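Wipe the Table Last

At Visden we check the gripper screws on our two-arm cell every 100 cycles. I think that is the right number, and I think most shops wait too long. The manual from Griver says 1,000.

A loose finger plate does not stop the machine. It shifts a little, the grip gets worse, and people start editing the program to make up for it. We had 40 such edits in January. Most came out again once the screws were tight.

Cables come next. Look at the loop behind each gripper with the arm bent, then straight. Clean the table last – a few specks on it never cost us a part. 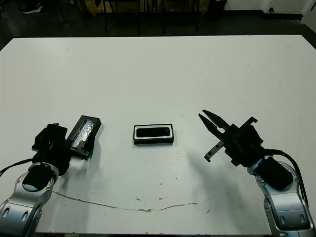
Left gripper holding a tray with foil in it, right gripper open.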